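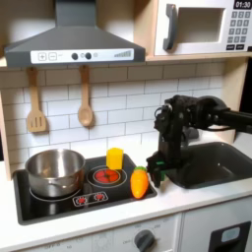
The Carrot Goes in the Sink

I joined the Jemville robotics club to get out of study hall, so I never claimed to believe in it. The task for the Peniter Cup was to clear a toy kitchen. Carrot in the sink, blocks in the pot, 100 points for each thing put away and a maximum of 1000 if you counted all the bonus stuff that no school our size was going to get.

Till Baumgart believed in it enough for everyone. He was a senior, he had written most of the code, and he had named the program Wukik after a noise his little brother made. He told us it had learned the kitchen.

"Learned it how?" I asked.

"From the practice runs. We gave it 510."

I had sat through a lot of those. What I saw was Dana steering the arm by hand while the rest of us ate crackers. If I had dragged the same carrot to the same sink that many times, I'd have gone home and lied about it on my application essay. I wasn't ready to call it learning.

"So move the carrot," I said.

"What do you mean, move it?"

"Put it someplace you didn't practice."

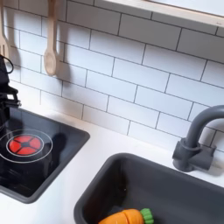 Till said that wouldn't be a fair test yet. Dana said it was the only fair test there was, and she had done more of the steering than anybody, so he sat down and opened the laptop again. Mr. Orton looked up from his grading and asked if this was going to take long. He had asked us the same thing every afternoon since school started.

We agreed on 13 tries, each from a different spot. I would pick the spots. Till would keep his hands off the keyboard once the arm was moving – I made him say it out loud.
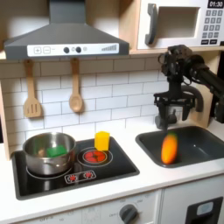 Thirteen Tries

The first one made me look bad. The second one too. Till wrote them both down with a pen that squeaked, pressing harder than he had to.

Then I turned the carrot so the leafy end faced the other way, and Wukik closed on nothing, carried the nothing over to the sink, and let it go very gently. It did that four more times before we quit. Till kept writing.

"Eight," he said at last. "Eight is pretty good."

"Is it good enough for Nijs?"

Nijs was the school that had won last year. He didn't answer me. He scrolled back through the runs for a while, and then he asked Dana if she could stay until six and do some with the leaves turned around.

She could. I had nowhere to be, so I reset the blocks for her. I still thought November was too soon.
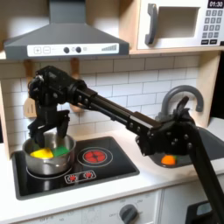 Does a practice run count if a person is steering the arm?

It counts for training but earns no points. On contest day the program has to move the arm by itself, from the start signal until the judge calls time.

Till had that page of the rules taped inside his locker. I had only read it because Dana made me.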